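Speaker notes: Spare parts and readiness, the Drindetti patrol boat program
Jan 22, 2023

Slide 1. Start with the number. The navy ordered 23 boats from Oltus. On the September readiness check, fewer than half could leave port within a day. Pause here. Let people read the chart.

Slide 2. What the contract covers. Hull, engines, radar, five years of parts. It does not cover work done outside the home yard at Girnorton. Say this slowly, it comes up in every Q&A.

Slide 3. The defect list. 2,707 entries since the first delivery. Most are small: seals, connectors, paint. 188 are rated serious enough to keep a boat in port. Don't read out the categories, they are in the handout.

Slide 4. Waiting times. A cooling pump takes nearly 40 weeks. Crews take pumps from other boats to fill the gap. Each swap means two boats opened up and twice the labor. If asked about cost, say the ministry has not published a figure. 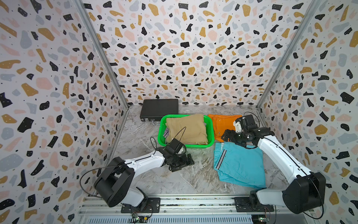
Slide 5. Parts handling at the depot. Small parts should travel in closed, labeled containers from the shelf to the boat. A flat black case with a latch or handle on the front keeps a set together. An open green laundry basket with slotted sides does not, and small fittings can drop through slots. The Pētersons audit asked for one type of container across all depots. The navy accepted this but set no deadline.

Slide 6. What we are asking for. Publish the readiness rate twice a year. Hold back the final payment until the serious defects are closed. Open a second parts store on the south coast.

Leave ten minutes for questions. Handouts are by the door.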